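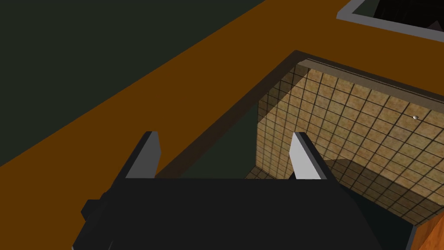 mangletub
Subject: Can they do the washing up yet?

I was promised a robot that does the dishes in 1979 and I'd like to know where it is. The nearest I've come is my nephew's simulation project at Esterdale, where he has one loose in a computer-drawn flat, and I've been sent renders all week. I admire the ambition. I also notice that the gripper is hanging over a tiled sink with its fingers wide open and nothing between them, much like me after Sunday lunch. So, a straight question to those of you who work with these things. Sink, plates, wiping down. Are we there or not?

Posted 8/26/18

gantry_pete
Not. I look after 20 arms at Timmermans and they're marvellous, provided every part turns up in the same place facing the same way. Move the tray by the width of your thumb and you get an expensive sulk. Your kitchen moves the tray every day.

Josefien Postma
Pete is describing arms that repeat a taught path. That's a different animal from one that looks first and then decides. We have a Wunov on trial sorting returned crockery and it copes with cups lying any old way. Bowls as well, if they aren't nested.

gantry_pete
And if they are nested?

Josefien Postma
Then a person does it.

gantry_pete
Thank you.

mangletub
He's sent another, with two arms this time. I've asked whether the plate goes anywhere afterwards and he's gone quiet.
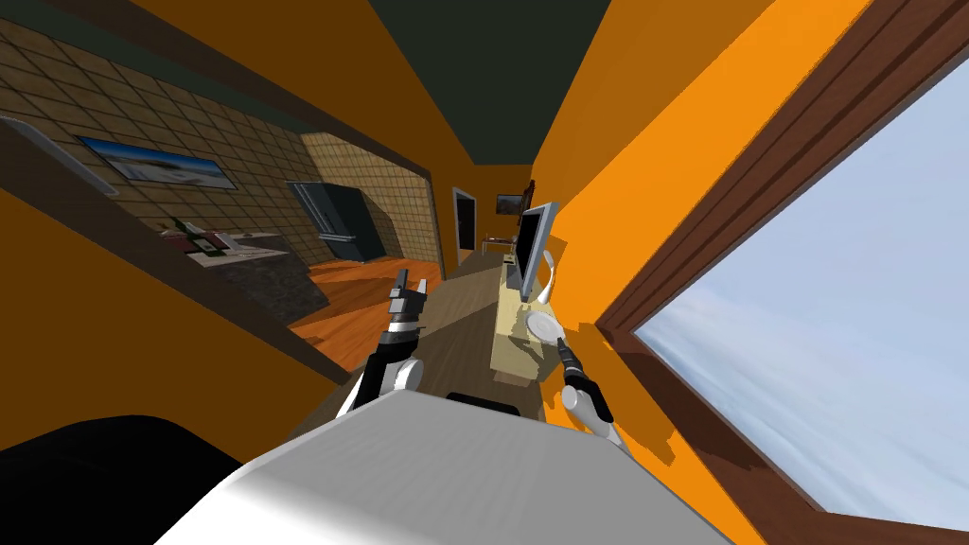 Right gripper and white plate, by the yellow desk. Kitchen through the opening on the left.

spindrift49
I'd be pleased with that. Plates are horrid: thin, slippery, and the weight is never where you want it. People laugh at slow robots, but watch a toddler with a plate and tell me which you'd back.

gantry_pete
The toddler. The toddler also knows it's in trouble when it drops one.

spindrift49
Fair. But it's a simulation, so you can drop 1,000 plates overnight and sweep up none of them. That's the whole point of doing it there first.

gantry_pete
It's also the whole trouble. Drawn plates don't have egg on them. We had a Primo cell that was faultless on the screen, and it took us 168 hours of fiddling to get it picking real castings with real oil on.
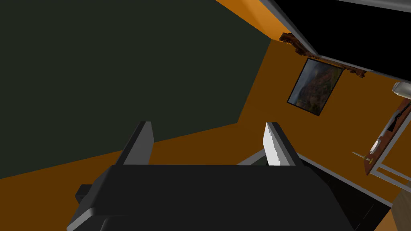

mangletub
My own view, for what it's worth, is that I don't need it quick. It can take all night over one saucepan as long as it doesn't wake me. What I won't do is rearrange the house to suit it. I've already done that for a dishwasher and two cats.

Josefien Postma
Then you'll be waiting a while. Ours works because we changed the bench, the lighting and the crates. Ask again in May, when the trial ends, and I'll tell you if we kept it.

spindrift49
Does it do cutlery?

Josefien Postma
Spoons.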